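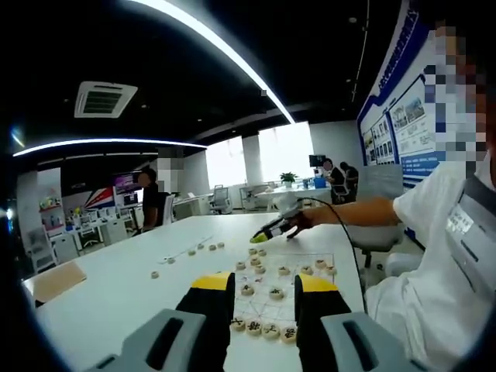 Staff at Nitura's Munham office have a new sort of working day, and most of them seem to love it. The firm makes software for sorting machines, and until this spring its people wrote rules for the machines at their desks. Now a good share of them spend part of each shift teaching by hand, picking things up and putting them down again so that the robots can learn from the movements. Round wooden xiangqi pieces on a paper board are among the things they practise with, and they make a lovely test: small, smooth and easy to knock out of line.

The programme is called Virkance and it has already gathered 3,050 sessions. Gøran Hellström, who runs it, began with 13 colleagues who had never held a gripper before. "People from testing and support came over to have a go and didn't want to give it back," he said. "They know things about handling small parts that we never managed to put in a manual."

Job descriptions have changed too. Bendik Lundgren used to answer customer calls all day and now splits his time between the phones and the long white table. He has had to learn to slow down - his first recordings were far too quick to be useful - and he now trains newcomers himself.
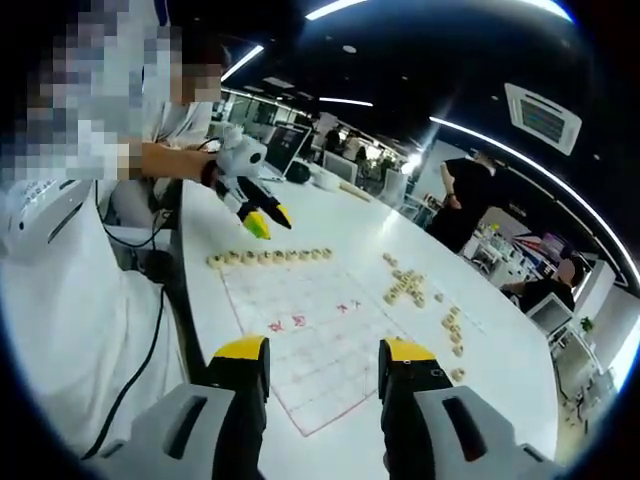

Photo: Nitura / Virkance

Setting the pieces out edge to edge in a straight row is one of the harder jobs, and Lundgren reckons it takes a newcomer a good week to get comfortable with it. Shifts at the table are kept short, with a break for wrists and shoulders, after staff asked for one in the first month. Teodor Halvorsen, the staff representative, also got it agreed that time spent recording counts as skilled work and is paid that way.

The first customer to benefit will be the parts warehouse at Grímsdóttir, where trials on the packing line start in November. Its packers have been invited to Munham to try the grippers and to say which tasks they would gladly hand over - and which they would like to keep.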